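Can It Do the Dishes Yet? Two-Armed Robots and Everyday Chores
Drendside College, Introduction to Robotics, final project report
Vanderleia Toledo, Yolanda Escobedo and Barrett Halvorsen
Supervisor: Lourenço Prata
Submitted 24/02/2025

Why we picked this

All three of us have had jobs that were mostly chores. Yolanda folded towels at a hotel, Barrett stocked shelves and cleaned up after closing at Gallagher (a hardware store, for anyone not from town), and Vanderleia has four younger brothers, so she has done more laundry than the other two put together. When the course asked for a project on "robots in daily life" we already knew our question. Can a machine take over this kind of work today, and if it can't, which part is stopping it?

We had a great time with this. We also got stuck a lot, and we have tried to write down the stuck parts as carefully as the good ones, in case next year's group wants to start from our files.

What we worked with

Everything we tested was in simulation. The college does not own a two-armed robot, and even if it did, we would not have been allowed to let our code loose on it. We used Prulton, the simulator from the course, with its stock two-armed robot. Each arm ends in a gripper with two fingers. We wrote our controllers in Python and kept our logs with Grotis, the lab's run tracker, which saved us more than once when one of us overwrote a settings file. (It was Barrett, and he would like it on record that it was only the one time.)

We drove the robot in two ways. In the first, a short script told the arms where to go, step by step. In the second, a policy was trained on runs that we steered by hand, and then had to do the chore without us. The hand-steered runs were used for training only and are not in our results.

The chores

We settled on 5 chores, some from the house and some from the store:

Wipe down a flat screen
Move cups from a rack to a shelf
Sort bolts and washers into two bins
Fold a hand towel in half
Open a drawer, put something in, close it

We wanted a mix of stiff things, soft things and things that are attached to something else. A cup is the same cup wherever you put it. A towel is a different shape every time you touch it. A drawer can only move one way, and it pushes back if you pull at the wrong angle, even in a simulator.

How we counted

A run was a success if the chore was finished inside the time limit and nothing had been dropped or knocked over. There was no partial credit. Yolanda argued for partial credit on the towel (half folded is better than not folded!) but Lourenço Prata pointed out that a dropped cup is not partly put away, and we wanted the same rule for everything.

Each chore was run from several starting positions. We moved the objects a little each time, so that a script could not win by repeating the same motion forever. A run where the simulator itself crashed was thrown out and done over.

Wiping the screen, which we expected to be easy

We started with the screen, mostly for confidence. It is flat, it is stiff and it does not go anywhere. We put a large one on a dark base in a plain room and worked with the view from above and behind the robot, looking over its body toward the gripper. 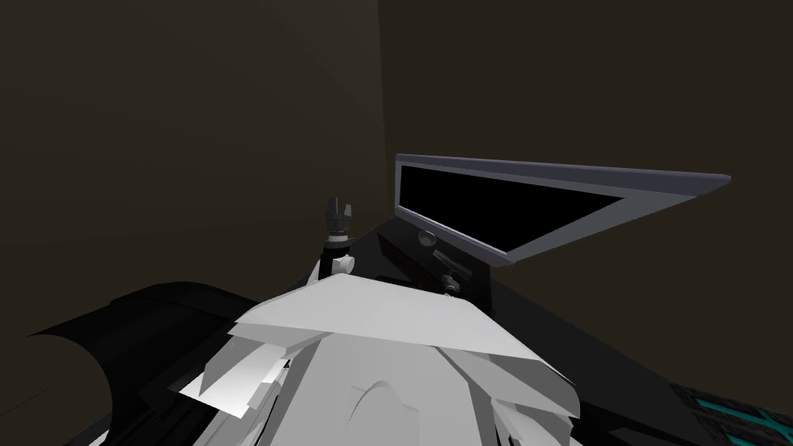 Rafferty Tran read our first draft and wrote in the margin that a screen is a strange thing to call a household chore, and that if a robot can't clean the bathroom he has no use for it. He also asked why the robot would need two arms for something he does with a sleeve.

Both are fair. On the first point, we think of the screen as a stand-in for flat surfaces in general: windows, mirrors, the display at a checkout. On the second, the idea was that one arm could steady the thing being cleaned while the other wipes. People do this all the time without noticing. Try cleaning a laptop with one hand and see how far it slides.

In practice the second arm caused most of our early trouble. The two arms share the space in front of the body, and a script that moves each arm nicely on its own will happily run them into each other. Our fix was plain: one arm goes first, stops, and only then does the other one start. It is slow to watch, but the crashes between the arms went away.

The other surprise was the angle. A screen on a stand is rarely square to the robot. When it is turned well to one side, the near end and the far end are at very different distances, and our script pressed hard on one end and wiped thin air at the other. Vanderleia spent a whole weekend on this. Her answer was to have the arm touch the surface lightly at three points before starting, work out the tilt from those, and then plan the strokes. It is the piece of code we are proudest of, and it later helped with the drawer too, because a drawer front is also a flat thing at an angle you don't know yet.

Views and blind spots

We had not planned to write about viewpoints at all. Then the trained policy kept failing on starts where the script did fine, and we went back through the saved pictures to see what it had been given to look at.

The body of the robot takes up a lot of the view from behind, and a good part of an arm can be hidden by it. A gripper that is dark gray is also hard to pick out in front of a black surface. A person fills in the missing part without thinking. You know where your own elbow is. Our policy only had the picture, and it seemed to behave as though an arm that it couldn't see well wasn't there. 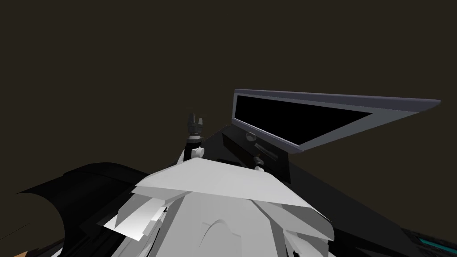 Simulated two-armed robot in front of the screen, with the second gripper low and small against the dark surface.

We tried two changes. Adding the joint angles as an extra input helped a lot. Lightening the colors of the table surface in the training runs also helped, though less, and we are not sure it would carry over to other rooms. With more time we would have added a second viewpoint from the side. Lourenço suggested that in our very first meeting, and we wrote it down and then forgot it, so please learn from us.

Results

We logged 531 counted runs over 6 weeks, scripts and trained policy together. Of those, 415 were successes. That is a little over three in four, and we were jumping up and down when the last batch finished. But the total hides big differences between the chores, so please don't quote it without the rest of this section.

Cups were the best by far. A stiff object with a known shape, picked up from above and set down on a flat shelf, is something that works well even with beginner code. Bolts and washers came next. The washers were harder than the bolts because they lie flat, and two fingers have nothing to get hold of. Barrett's trick was to push each washer to the edge of the tray and grab it where it stuck out, the same thing he used to do with coins at the register.

The screen ended up in the middle once the touch routine was in. The drawer was close behind. Most drawer failures came at the closing step, when the arm let go too early and left it slightly open, and by our rule that is a fail.

The towel was last. The script hardly ever managed it. The trained policy did better and sometimes made a really lovely fold, but we could not say beforehand which starts would go well. Simulated cloth is also simpler than the real thing, so we expect a real towel to be worse.

So, can they do chores yet?

Our answer is: some, in a tidy place, with somebody nearby. We were impressed by how much a small team of students could get going in a simulator. We were also humbled by how quickly it fell apart when a light changed or an object was lying the wrong way up. Stocking shelves with identical boxes looks close to us. Folding whatever comes out of the dryer looks far off.

We should repeat that none of this was tried on a real machine. Contact, friction and soft material are all simplified in our setup, and wiping in particular depends on how hard you press. A simulated wipe counts as done when the cloth has passed over every part of the surface. It says nothing about whether a real smudge would come off.

What we would do next

Yolanda is carrying on with the towel in March as an independent study. She wants to start from a crumpled pile, the way laundry really arrives. The touch routine needs a cleanup before anyone else uses it; at the moment it assumes the surface has no holes, and it will search forever if one of the three points misses. The side viewpoint should go in before any new training is done.

Who did what: Vanderleia wrote the touch routine and the drawer scripts. Yolanda did the towel and most of the hand-steered runs. Barrett did the cups and the sorting, kept the logs and made the tables for the talk. The settings files are in the course folder, under the project name, with a note on which ones are out of date.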